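Sirnell Stone Care Oil, 200 ml

Share 14
Comments 3

Sirnell is a care oil for stone surfaces in the kitchen. It is made in our small workshop and it is sold in one size, a 200 ml bottle with a screw cap. We developed it for marble first, and later we tested it also on limestone and on travertine. If you have granite you can use it too, but most granite drinks very little, so please read the part about the water test before you order.

What it does

Marble is a soft stone with many small openings. When oil from cooking, coffee or red wine stays on it for some hours, the color goes inside and ordinary soap cannot bring it out again. Sirnell goes into these openings before the stain can do it. It does not make a film like a varnish, so the stone keeps its normal touch and there is nothing that can peel. On a honed surface the color of the stone becomes a little deeper, mostly in the veins. On a polished surface the change is very small.

I must be clear about one point, because we receive many letters about it. No oil protects marble from acid. Lemon juice, vinegar and tomato take away the shine by changing the surface itself. Customers call this a stain, but it is an etch mark, and it needs polishing. For this we sell the Jolus polishing powder, which has its own page.

The water test

Put a spoon of water on a clean, dry place and wait 15 minutes. If the stone under the water becomes dark, it is thirsty and you should apply the oil. If the water stays on top like a pearl and the stone keeps its color, you can wait. Please do this test in the place where you prepare food, as the corners of a counter are almost always in better condition than the middle.
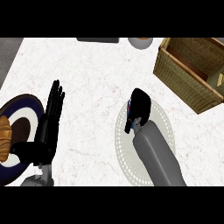
How to apply

Wash the counter in the evening with warm water and a soap without lemon. Let it dry during the night. In the morning shake the bottle, pour a small amount on a cotton cloth and rub it in circles, one area after the other. Do not pour directly on the stone, or you will get a darker spot which needs weeks to become even. After 20 minutes take a second cloth, fully dry, and remove everything that is still on the surface. Most people leave too much. If your hand feels sticky when you pass it over the counter, wipe again.

The first time you need 2 coats with one full day between them. After this, one coat is enough, two or three times in a year. Plates and glasses can go back after six hours. Hot pans should wait until the next day, and even then I would put them on a wooden board.

The cloths with oil must dry flat, outside, before you throw them away. Never put them in a ball in the trash, as they can become warm and start a fire.

Light stones

Very white marble needs some patience. With the older recipe, a few customers saw a yellow tone after one year, and they were right to complain. Fabrice Rey, who prepares our oils, changed the base for this reason, and the present bottle has a clear oil that we kept on test plates in a south window for the full summer. We see no yellow on them. I would still ask you to try it first under the toaster or behind the sink, above all if your stone has pink or brown veins, because these parts can take more oil than the white parts around them.

What is in the bottle

Refined plant oil, a natural resin and a citrus-free solvent. No silicone and no color. There is a light smell on the first day - something like a new pencil - and in an open kitchen it is gone by the next morning. Keep the bottle closed and away from children. It can stand in a cold room, but if it freezes the resin goes to the bottom and it does not mix well again.

How far it goes

One bottle is enough for two coats on a normal kitchen counter if the stone is polished. Honed stone takes more, and for a long counter with an island I would order two bottles.

What to order with it

The Echeverri cotton cloths are sold in a pack of six. They have no seam, so they leave no lines. The Skurklow soap is our daily soap for stone. It does not wash out the oil, as many kitchen sprays do.

Delivery

We pack orders every day except Sunday. Orders that arrive before 11 in the morning leave the same day. Since we changed to the new recipe we have sent 1,836 bottles, and the carton has been made stronger after some caps arrived broken. If yours leaks, send us a short message with the order number and we will send another one. You do not need to return the first.

An unopened bottle can be returned during 30 days. An opened bottle we cannot take back, but if you are not sure about your stone, write to us before buying and tell us what the water test showed.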